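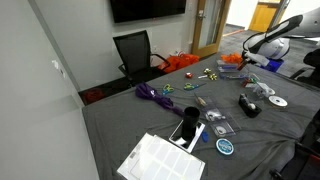

What has the grant been spent on since February?
Mostly wrapping supplies and trays to sort them into, plus the room at Bedamley. Spend to date is £2340. Nothing has gone on furniture, the tables and chairs were there already.

Progress so far

Quick update for Guvix, sorry it's in bits, sessions back to back this week. The gift wrapping table is set up and in use. Thursday sessions run 60 minutes, then 30 for sorting and putting away. The sorting bit overruns. Every time. We underestimated how long it takes to get bows back with bows and tape back with tape.

The grey cloth stays on the table between sessions now. It wrinkles, and small things hide in the folds, but people like it better than the bare top so we've kept it. Scissors are the sticking point. Everyone wants the same pair and then they get put down whereever.

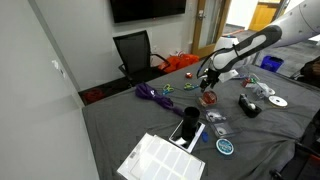

Labels next. Blank sheets are bought but the wording isnt agreed. Grurngate want the name of the item and nothing else, we'd like a note of where it goes back to as well. Will settle this before the next order. Either way they'll be written by hand, no printing cost to you.

Tissue paper: orange only for now, the supplier had no other colour in. Goes everywhere once it's unfolded, so it needs a box of its own. Clear trays and boxes have helped a lot, people can see what's inside without tipping it out.

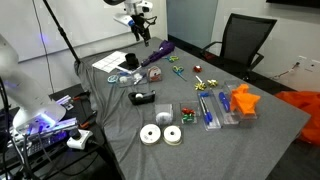 Wrapping table at Bedamley, with bows, ribbon, tape and tissue paper out.

Still to do

- 2 more sets of clear trays, pens keep wandering
- agree label wording with Grurngate
- instruction sheet for Từ, the second group, draft half done
- ask about moving the start to 2pm

Underspend on ribbon, would like to shift that to tape if you're happy. Need a yes from you before we order. Receipts to follow seperately.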